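Search this community

Storing molded shoe soles so they keep their shape

Our workroom in Grikstead holds 114 molded black soles on open shelving. Several from the September delivery no longer sit flat. Please advise whether they should be stored in pairs or singly, and which way up. The shelves are 80 cm deep and cannot be replaced this year.
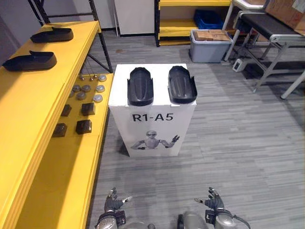 Storage position matters more than shelf depth, in our experience at Drimia. A sole should rest on its full length, tread down, with no part carrying weight alone. The pair on top of the white box is side by side, which is correct, but the left heel hangs slightly over the front edge and should be moved back. The sole lying on its side on the upper yellow shelf should also be laid flat. Pairs may be kept together provided they do not touch.
Lesia Nazarenko

I would disagree in part. We store ours singly, 100 to a rack, and match pairs at issue. Flat storage is suitable for soles. Curved parts are a separate matter and require a form inside them if they are to be kept for any length of time.
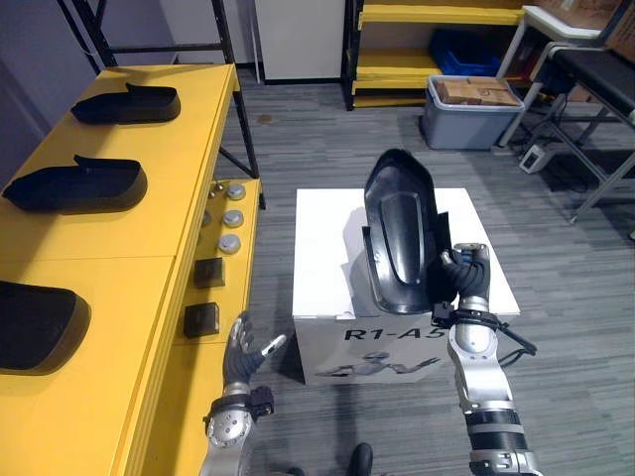 Posted by Obsa Araya, Grikstead members' group

A curved part such as the black one held upright on the box should not be left standing on its edge. Lay it down with the ridge uppermost. Please also confirm the room temperature, as neither reply above has asked for it.

Cường Tôn
Same problem here. Ours were like that on arrival.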